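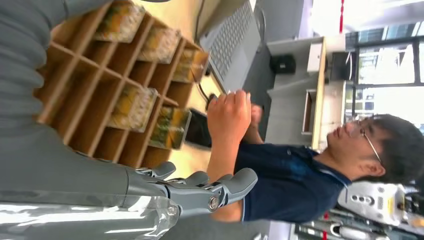
Fig. 1. Wooden organiser, square compartments, packaged items with clear fronts.

01/08/2018 – Damp readings, north store

Logger 2885 moved from the Grimetti cabinet to the inner wall, 40 cm above floor level. Old position was too close to the door and picked up every draught. Interval left at 15 minutes.

Tirnen salt pot made up again from scratch. The first one had a crust on the rim and I don't trust the figures from it. Both sensors sealed in with the new pot overnight. Left one settled well before the right, same as last time. Right one reads high at the top of its range – offset noted on the card, not yet applied to the back data.

Liette Kowalchuk wants the McIntyre sheets redone with the offset included. Will do this once the second check is in. Don't overwrite the November set.

Wall paint by the pipe is soft over a patch 15 cm across. Scraped a sample, bagged and labelled it.

To do: new seal for the Tretero box, spare batteries, ask when the gutter was last cleared.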